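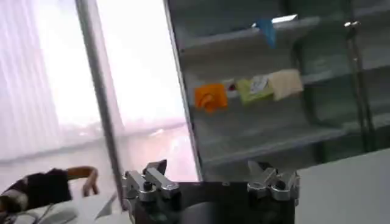

8 Oct 2022

I have now spent many weeks on the folding of shirts, and I want to write down what I learned before I forget it. Our method is simple to describe. A person guides the arms through the task, we record it, and a network learns to predict the next short piece of motion. The project has the name Posura, and Harriet Pruitt and I share the work on it.

In the first version the network predicted only one step at a time. The arms hesitated very much. They came close to the cloth, stopped, went back a little and came close again. Harriet proposed to predict 10 steps together and to execute only the first seven before a new prediction. After this change the motion became calm.

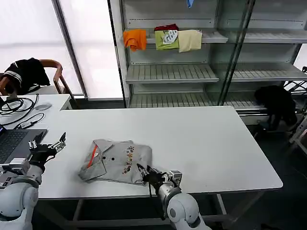
Does it help to record more demonstrations? Up to a point, but after 100 of them we gained more from changing how the shirt lies at the start than from adding new recordings.

We have 284 recordings at the moment. When I looked through them again, I saw that most of my own begin with the shirt almost straight, because I am a tidy person and I put it down this way without thinking. The network learned my habit together with the folding. With a shirt turned to the side it reached for the place where the corner "should" be — and closed on nothing. 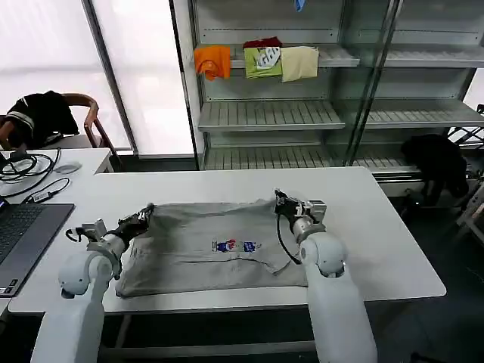

So now we throw the shirt on the table before each recording and we do not correct it. It is less pleasant to record like this, and I make more mistakes, but we keep the mistakes if I recover from them. Güven Çınar asked if we could also try long sleeves. I would like to, but first I must repeat the test with the new recordings, and I think this will take me until November.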